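Sit-In at the Lotgate, Day 7

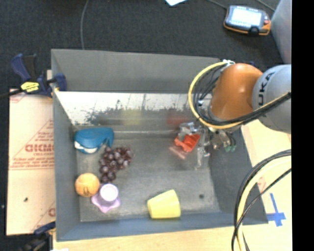
Ibsa Jemal told the crowd they could go home whenever they liked, he was staying. Then he sat back down on the steps of the Lotgate building in Narnavau and asked if anyone had a dry pair of socks.

It started in May with a petition. 1523 names, all on paper. The city took it, stamped it, lost it. Found it again. Then said the protest permit for the square was being pulled anyway, noise complaints, and the fee to get a new one would be $295. Per day.

So no permit. They came regardless.

Police cleared the steps the first night. 13 arrests, most for blocking a doorway, one for a trumpet. All out by breakfast. By noon half were back on the same steps, some still wearing teh paper wristbands from the holding room.

Junpei Fujimoto got a citation too and framed it. It hangs in the hall at Rozīte, the bakery, next to the health certificate.

The demand hasn't moved. Drop the fee, drop the charges, put the permit rules to a open vote. City attorney's office says the fee covers cleanup and barricades. There are no barricades. I asked twice and got the same email both times.

Rain most of the week. Soup from somewhere. A hearing is set, room not announced yet.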